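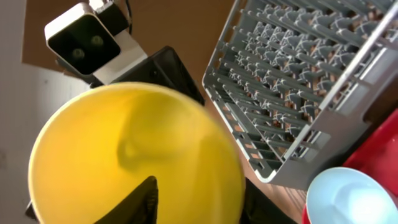
Progress report to the Vudine Fund: Drurnovow Song and Fiddle Project

March 6, 2018
Prepared by Marisa Piras, project coordinator

1. Where things stand

The project is in its second phase. The first phase was the collecting work, and it closed with 187 tunes and songs recorded from older players and singers in the Drurnovow area. That is fewer than we planned for. Two of the singers on our original list had moved in with family out of state, and one fiddler preferred to teach us his tunes in person without being recorded. We have respected that, and his tunes are not in the total.

Transcription is slower than the schedule in our application. Tien-fu Tsai has finished the dance tunes and is now on the slow airs, which take longer because the players stretch the meter and no two verses match. He writes out one full verse as played and then notes the main variations below it. We tried a simplified version first, but students who learned from it sounded stiff, so we went back and redid the early ones.

2. Teaching

Beginner fiddle and group singing both meet weekly at Saragih Hall. We have 16 regular fiddle students. Attendance at singing goes up and down with the weather and the school calendar.

Nazmiye Ağca leads the singing. She teaches by ear only and hands out the words at the end of the evening. Several people asked for the words up front, and for the longer ballads she has agreed to that.

Kidus Seyoum took over the beginner fiddle group when our first teacher left. There was a gap of three weeks with no class, and we lost a couple of families during it. The group is now working on a set of four dance tunes in the local bowing style. The off-beat slur is still hard for most of them, and he spends the first part of each class on that alone.

Loan fiddles: all are out with students. Two need new bridges, and one came back with an open seam and is at the repair shop. We had set aside too little for repairs and would like to discuss this (see section 4). 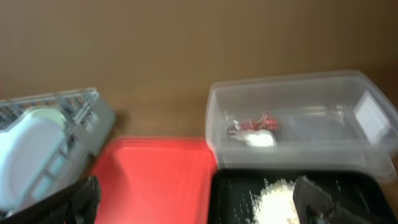
Who owns the recordings once the grant ends?

The singers and players keep the rights to their own performances. Each of them signed a form allowing us to store the recordings, use them in class, and share them with other students of the tradition. Any commercial use needs a new agreement with the performer or the family. One copy of the full set goes to the Drurnovow public library when the project closes.

3. Performances

The Olex dance band, which shares a number of members with our fiddle group, played two evenings at Saragih Hall. The second drew more than 50 people, and about half of them danced. We learned to leave longer breaks. The older dancers like to talk between sets, and the first evening felt rushed.

Tomomi Kubo is arranging the summer concert, now set for July. The plan is a first half of songs and airs by the people we recorded – those who are willing – and a second half of dancing led by the students. The hall is booked. The order of the program is still open, and we don't yet know whether the student group will be ready to carry a full dance set without Kidus.

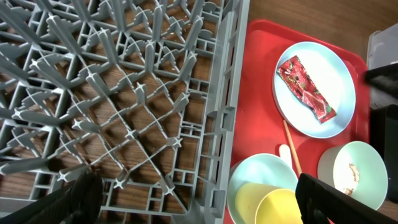 Gray dish rack on a wooden tabletop

4. Budget

Spending is on track overall. Travel for the collecting trips came in under budget. Instrument repair is over. We ask for approval to move $700 from the travel line to the repair line. The total grant would not change.

5. Next steps

Finish the slow airs and send them to Nazmiye for a check of the words.
Print the first tunebook, dance tunes only, in a spiral binding so it will stay open on a stand.
Settle the July program and send it to the Fund.
Find a second fiddle teacher who can cover when Kidus is away. We have spoken to one person and are waiting to hear back.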